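Search this site Go

Po-yen Cheng Is Taking His Time

July, by the Esbridge Style Desk
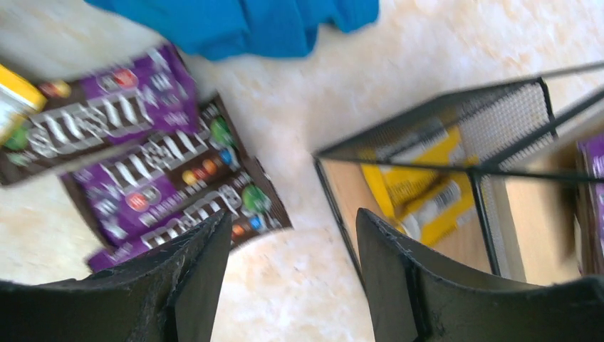 Po-yen Cheng talks the way he walks, which is to say slowly and with his shoulders very loose, and he laughed when I told him so. "My first agent hated it!" he said. "She thought I looked like I was waiting for a bus."

That was before Abreu, the knitwear house, booked him for its spring show on two days' notice and then kept asking him back (he has opened for them ever since). He remembers the fitting better than the runway. "They had over 300 pins in this one coat, and I was scared to breathe. The tailor kept feeding me orange slices."

These days he is with Weltberg, a small agency of 40 models where everybody seems to know everybody's mother, and he has just finished his first campaign for Jimero, all long raincoats and enormous boots. I asked whether he gets to keep the clothes. "One scarf," he said, quite proudly. "I wear it to the grocery store."

We wandered on to other things, his grandmother's sewing machine, mostly, and the evening pattern-cutting class he started this winter. He'd like to make shirts someday, good plain ones with a proper collar. So far he has finished a single sleeve. "It's a very nice sleeve," he said, and then he had to run for his train.

Recent stories
Backstage With Abreu's Knitters
Raincoats We Want Now
How Weltberg Finds New Faces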